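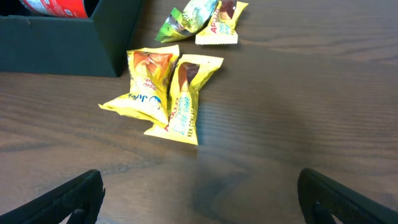

Setting Up a Packing Bench for Two Arms

Members of the Stado shared workshop are asked to observe the following when using the packing bench.

1. Clear the tabletop before powering the arms. Leave out only the box and the items to be packed.

2. Begin with soft goods. Wrapped snack cakes should lie in a loose group with their crimped ends clear of the fingers — a pack gripped by its seal may tear. Cans go in afterward, on their sides.

3. Set the gripper closing value below 255 for anything in a thin wrapper. Yannick Rolland keeps the list of tested values.

4. Allow one arm over the box at a time. The other is to be held well to the side.

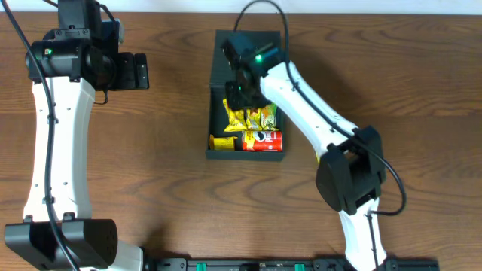 Right arm lowered to the box, left arm held clear.

5. Leave slack in each cable where it passes the elbow. Ties are to be placed 6 inches apart and checked every 3 weeks.

6. Report loose screws on the mounting rail to Loïc Baudry before the next session.

Revised 24 November 2024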